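4.2 Data collection and handover between arms

All demonstrations were recorded on the two-arm station at the Girnport site. The arms face each other across a white table and carry the same type of two-finger parallel gripper. Each operator drove both arms at once, and every demonstration began from the same rest pose, with both grippers open and held clear of the table. We fixed the rest pose early in the work because small changes in it had a large effect on the first second of the learned motion, and a policy that starts badly seldom recovers.

The task is table clearing. The operator picks up waste items one at a time and drops them into a tray at the left of the table. Items that lie within reach of the left arm are moved in one step. Items further to the right must be picked up by the right arm, passed across and released by the left arm over the tray. The choice between the two routes was left to the operator. We did not mark a boundary on the table, and so the training data contain a band near the middle in which both routes occur.

We collected 800 demonstrations in July, shared between two operators (Da-eun Son and Shahla Jafarzadeh). Layouts were drawn at random from a list prepared by Nasrin Sharifi, which gave the type of each item, its position and its angle. Crumpled paper was pressed into shape again by hand before each run so that no two runs used quite the same object. Foil containers were replaced when they became too flat to grip by the rim.

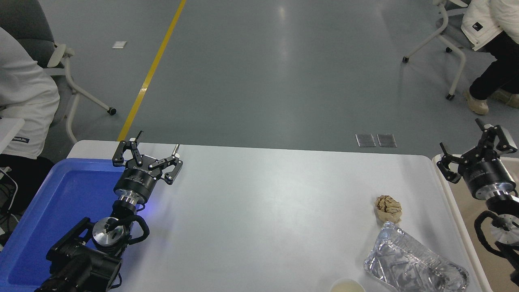 Policies were trained with the Surkura method described in Section 3, using the head camera and both sets of joint readings as input. No depth data were used. The room was left as it was during recording: people worked near the station, chairs were moved, and the ceiling lights gave bright reflections on the floor. An earlier set, recorded behind a plain screen, led to policies that failed as soon as the screen was taken away - in most cases the arms stayed in the rest pose or drifted slowly towards the edge of the table.

Figure 4. Two-arm station with both grippers open. A crumpled paper ball and a foil container lie on the right-hand part of the table; the blue tray is at the left.

For the test we used 43 layouts that do not appear in the training set. Each layout was run 10 times with the full policy and 10 times with the baseline, in which the two arms are controlled by separate networks that share only the camera image. A run was counted as a success if every item was in the tray when the time limit was reached. Items pushed off the table were counted as failures, even where the rest of the table had been cleared.

The full policy did better than the baseline on layouts that call for a handover. On layouts that can be cleared by the left arm alone we found no clear difference. The most common fault in the baseline was early release: the right gripper opened before the left had closed, and the item fell back on to the table. With the full policy this fault was rare for paper but still present for foil, where the rim bends under the first contact and the left gripper closes on less material than expected.

A second fault was seen with both policies. When paper and foil lay close together, the right gripper sometimes came down between them and moved both. Golshifteh Heydari repeated these layouts with the approach height raised by 2 cm, which reduced the fault but made each pick slower. We report all results at the original height, and the raised setting is treated separately in Section 5.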